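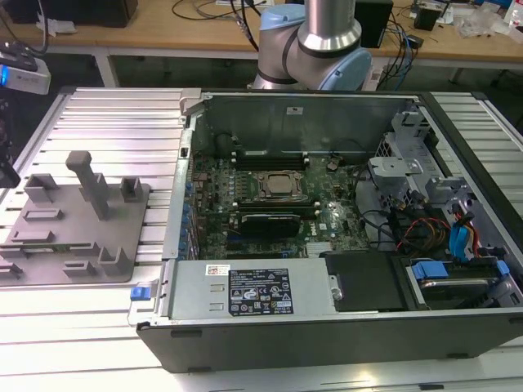 재단법인 드로다드(Drodard)는 다음 회계연도부터 사무용 전산기기의 교체 주기를 조정하고, 사용이 끝난 기기의 처리 절차를 전 사업장에 동일하게 적용하기로 하였습니다. 지금까지는 사업장마다 보관 기준이 달라 같은 시기에 들여온 기기라도 어떤 곳에서는 창고에 남고 어떤 곳에서는 일괄 폐기되는 일이 있었습니다. 새 절차에서는 기기를 통째로 폐기 대상으로 분류하지 않고, 옆면 덮개를 떼어 낸 상태에서 내부 부품의 재사용 가능 여부를 먼저 판정합니다. 델(Dell) 메인보드가 들어 있는 데스크톱처럼 프로세서, 메모리 슬롯, 확장 카드를 각각 따로 살펴볼 수 있는 기종이 우선 판정 대상에 해당합니다. 판정 결과는 자산 관리 대장에 부품 단위로 기재되며, 대장의 서식은 이번 달 안에 각 사업장에 배포됩니다.

적용 범위

이번 절차는 본부와 세라(Serra) 사업장, 플루클리(Flukley) 사업장에서 보유한 데스크톱, 노트북, 모니터 및 주변기기 3000점에 적용됩니다. 임차 기기와 외부 기관에서 위탁받은 기기는 계약 조건이 우선하므로 제외됩니다. 개인이 구입하여 업무에 사용하고 있는 기기도 대상이 아니지만, 업무 자료가 저장되어 있는 경우에는 자료 삭제에 관한 조항이 그대로 적용되니 유의하시기 바랍니다.

데스크톱의 기본 사용 기간은 종전보다 2년 늘어납니다. 다만 업무용 소프트웨어의 최소 사양을 충족하지 못하는 기기는 사용 기간과 관계없이 교체를 신청할 수 있습니다. 신청서에는 해당 소프트웨어의 명칭과 판(버전), 현재 기기의 사양, 업무에 지장이 생긴 구체적인 사례를 적어야 합니다. 사례가 적혀 있지 않은 신청서는 보완 요청과 함께 반려됩니다.

저장장치와 자료 보호

저장장치는 다른 부품과 분리하여 관리합니다. 반납 부서는 기기를 인계하기 전에 필요한 자료를 공용 서버로 옮기고, 인계서에 부서장의 확인을 받아야 합니다. 인계 후에는 전산지원실이 저장장치를 분리하여 잠금 보관함에 넣고, 삭제 작업을 마친 뒤 일련번호별로 확인서를 발급합니다. 확인서가 발급되지 않은 저장장치는 재사용, 기증, 매각의 어느 경로로도 반출할 수 없습니다.

회계, 인사, 상담 기록을 다루던 기기의 저장장치는 삭제 작업과 별도로 물리적 파쇄를 원칙으로 합니다. 파쇄는 협력업체인 에키스(Ekis)가 본부 지하 작업실에서 진행하며, 전산지원실 직원이 입회합니다. 세라와 플루클리 사업장에서는 밀봉한 상태로 본부에 이송하여야 하고, 봉인 번호가 인계서와 일치하지 않으면 접수하지 않습니다.

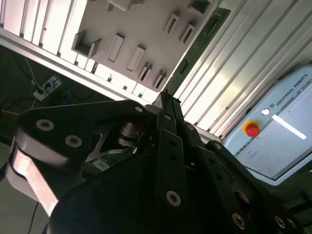
세라 사업장 총무팀은 의견 수렴 기간에 제출한 회신에서 절차의 취지에는 동의하지만 보관 공간이 충분하지 않다는 점을 우려하였습니다. 회신에 따르면 이 사업장의 창고는 행사 물품과 함께 사용되고 있어, 판정을 기다리는 기기가 늘어나면 “통로를 확보하기 어려운 시기가 해마다 반복될 것”이라고 합니다. 총무팀은 분기별로 정해진 수거 일정을 격월로 바꾸어 줄 것과, 모니터를 판정 순서에서 앞당겨 줄 것을 함께 요청하였습니다.

전산지원실은 이 의견을 받아들여 세라 사업장의 수거를 격월로 운영하기로 하였습니다. 모니터의 경우 부품 단위 판정을 생략하고 화면 표시와 입력 단자만 점검한 뒤 재배치 여부를 정합니다. 플루클리 사업장은 현재의 분기별 수거를 유지하며, 운영 상황에 따라 추후 조정할 수 있습니다.

재사용 부품의 배정

재사용이 가능하다고 판정된 부품은 내부 수리용으로 먼저 배정됩니다. 메모리와 전원공급장치는 수리 요청이 잦은 품목이므로 본부에 예비 수량을 두고, 나머지는 사업장의 신청 순서에 따라 보냅니다. 내부 수요가 없는 부품은 9월에 목록을 작성하여 지역 교육기관에 안내할 예정입니다. 기증을 희망하는 기관은 사용 목적과 담당 부서를 적은 공문을 제출하여야 하며, 재판매를 목적으로 하는 신청은 받지 않습니다.

부품의 운송비는 재단이 부담하되, 기관당 한 번에 보낼 수 있는 수량은 100점으로 제한합니다. 기증 후의 고장 수리와 교환은 지원하지 않으며, 이 사항은 인수증에 명시됩니다.

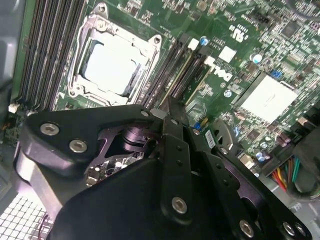

각 부서의 준비 사항

부서별 자산 담당자는 현재 사용 중인 기기의 관리 번호와 설치 장소를 대장과 대조하고, 차이가 있으면 정정 요청서를 제출하여 주시기 바랍니다. 관리 번호표가 훼손되었거나 없는 기기는 임의로 번호를 적어 붙이지 말고 전산지원실에 재발급을 요청하여야 합니다. 이미 반납을 신청한 기기에는 종전 절차가 적용되므로 신청서를 다시 작성할 필요가 없습니다.

본부 직원을 위한 설명회는 8월 중 대회의실에서 오후 2시에 열립니다. 세라와 플루클리 사업장에는 화상으로 중계하며, 발표 자료는 설명회 이후 내부 게시판의 자산 관리 항목에 등록됩니다. 절차에 관한 문의는 전산지원실 공용 전자우편으로 접수하고, 개별 기기에 관한 문의에는 관리 번호를 함께 기재하여 주시기 바랍니다.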